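Reading time: 2 min

3.2 Planning the equipment budget

The purchase of the two-arm station was planned in January, before the list of tasks was fixed. At that time we had offers from two suppliers, Prillex and Zekar. The Zekar offer had the lower price for the arms, but it did not include the mounting plates, the front rail and the spare gripper fingers. When we added these parts, the difference became small — and the delivery time was longer. We therefore ordered from Prillex, and we kept a part of the budget for repairs.

A second arm is a large cost for a small laboratory, so we asked first which tasks really need it. Objects with a long flexible part, such as headphones, were the main argument (Fig. 4).

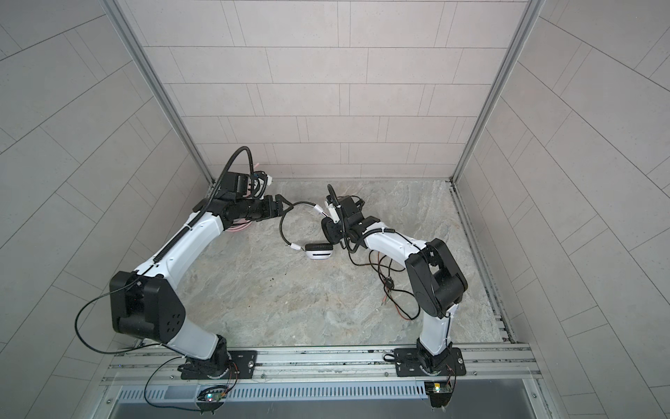
Figure 4. (a) Two arms handling a pair of black headphones in the tiled enclosure.

For the cables we had planned too little money. The first plan, made together with our partner group at Unholm, counted cables as a part of the arm price and not as parts that wear. In the revised plan they have their own line, together with fingers and servo blocks, and this line is renewed every five months.

The wrist cameras were also discussed for a long time. They can be left out to save money, but with soft objects the fixed camera often does not show enough of the contact. In view (b) of the same figure, a pink bag with rope handles is held by the gripper, and the cords hang close to the fingers. Such detail was the reason to keep the wrist cameras in the order. 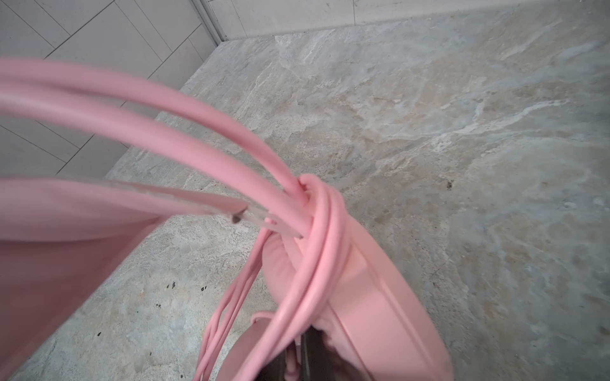

3.3 Cost of spare parts

The spare parts are divided in two groups. The first group is kept in the laboratory, and the second is ordered from Prillex only when it is needed.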